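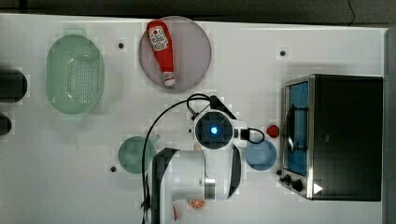
Julián Bermúdez asked whether plates and the draining basket may go back on the table while the surface is still damp from cleaning. They may not. The table is to be dried first, in the order given in this section.

4.2 Clearing and wiping the table

1. Switch off the oven at the wall and allow it to cool for 30 minutes.
2. Remove plates, sauce bottles and any food. Close the caps of all bottles and store them upright.
3. Empty the basket over the sink and rinse it in warm water.
4. Wipe the tabletop with a soft cloth, working away from the oven. Wipe round each hole in the surface with a dry corner of the cloth.
5. Leave the table to dry for 20 minutes before setting it again.

Note: Translucent plates may turn cloudy if scoured. Use a sponge only.

CAUTION: Do not pour water on the tabletop. Liquid may run through the holes to the floor.

Related items
Tranthorpe table: fitting the legs
Ultgate oven: care of the door and controls
Bravo plates and basket: washing by hand
Ordering spare parts from Pridthorpe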